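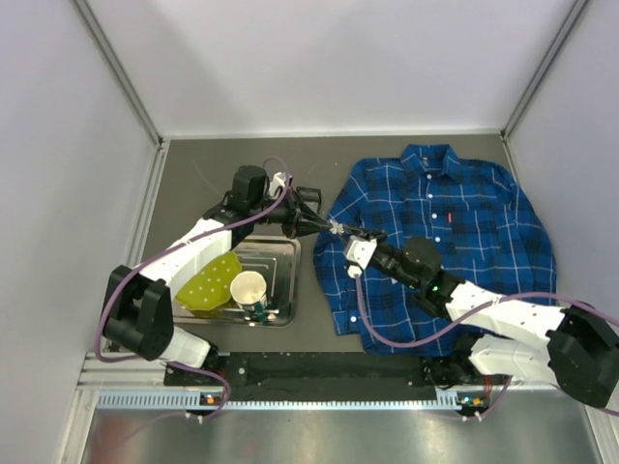

Camisa xadrez azul na bancada, com dois braços robóticos por cima.

Chamado 4000 – Plataforma de coaching Wiltico
Assunto: avaliação 360 das chefias não fecha
Cliente: Hestport, área de desenvolvimento de lideranças
Prioridade: alta (segundo o cliente), média (segundo nós)

Abertura – sábado, 9 de setembro
O cliente informa que o relatório da equipe Mets está parado em "aguardando respostas". Dos 34 participantes, todos juram ter respondido. Pede solução antes da sessão de devolutiva.

Primeira verificação
Recebemos 20 questionários completos. Os demais foram abertos, lidos com evidente interesse e abandonados na pergunta "Seu gestor aceita críticas?". Sem erro no log. O servidor, ao menos, não teme represálias.

Segunda verificação
O convite saiu pelo modelo Golach, que desde abril traz a opção "copiar o gestor avaliado" marcada de fábrica. Cada participante recebeu a promessa de anonimato com o chefe em cópia. Isso explica boa parte do silêncio e também as notas máximas dos que responderam.

Ação
Opção desmarcada. Rodada anulada, convites reenviados um a um, com texto novo sobre sigilo. O cliente perguntou se dava para aproveitar as notas máximas. Não dava.

Retorno do cliente
Relatório gerado, com quase 392 comentários abertos. O gestor avaliado solicita a abertura de outro chamado, pois o sistema "está com as notas erradas". Conferimos: estão certas.

Status: resolvido. O novo pedido foi encaminhado ao coach.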